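Walk-round of the white tables at Skurine, Tuesday, May 26, 2020. I've used the old Kincaid sheet again because I like the big tick boxes, and I've scribbled my comments under each line as I went.

## Table tops

- [x] **Top clear of paper and packaging** – yes, much nicer than in February!
- [x] **Containers upright and stable** – both fine, the pink one and the light blue one. I do like having two colours, it saves so much muddle over which is which.
- [ ] **Drinks kept off the table** – no. I put this on the list every time and I'll keep putting it on (sorry, everyone).

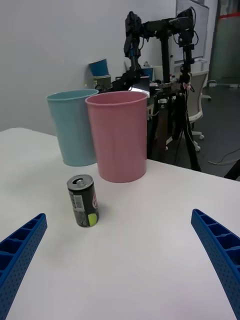 *Item 3: drinks can standing in front of the pink and blue containers.*

## Stands, legs and cables

- [x] **Tripod feet flat on the floor** – please keep them splayed right out, and don't nudge them in to make a bit more walking room.
- [ ] **Cables clear of the walkway** – I'd like the loops tied up higher. Clirkura sell decent fabric ties and I've asked for a pack of 8. 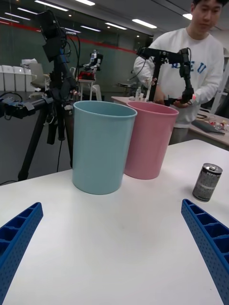

While I'm on the subject, small bottles want to live in a tray with a lip. They go over ever so easily, and then you're on your hands and knees hunting for caps. I've marked this one as advice only.

- [ ] **Small bottles in a tray** – advice, have a look by the next visit.

## Drinks and spills

- [ ] **No opened cans near equipment** – fail, I'm afraid. If the tab's been pulled it belongs on the Zelten shelf by the door, even if there's only a mouthful left.
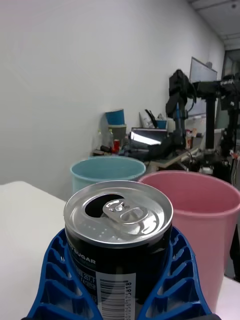

- [ ] **Surface free of marks** – one faint bluish mark on the white top, towards the front. Try a damp cloth first, please, and nothing scratchy.
- [x] **Warning labels in place** – the yellow and black triangle is still stuck on, lovely.

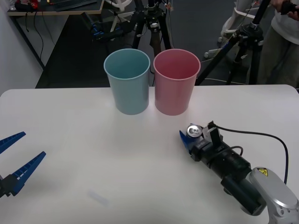
*Blue and pink containers at the back of the table, silver can to the right, warning label lower right of it.*

**Result:** pass with 4 things to put right. I'll pop back and go through the unticked boxes again.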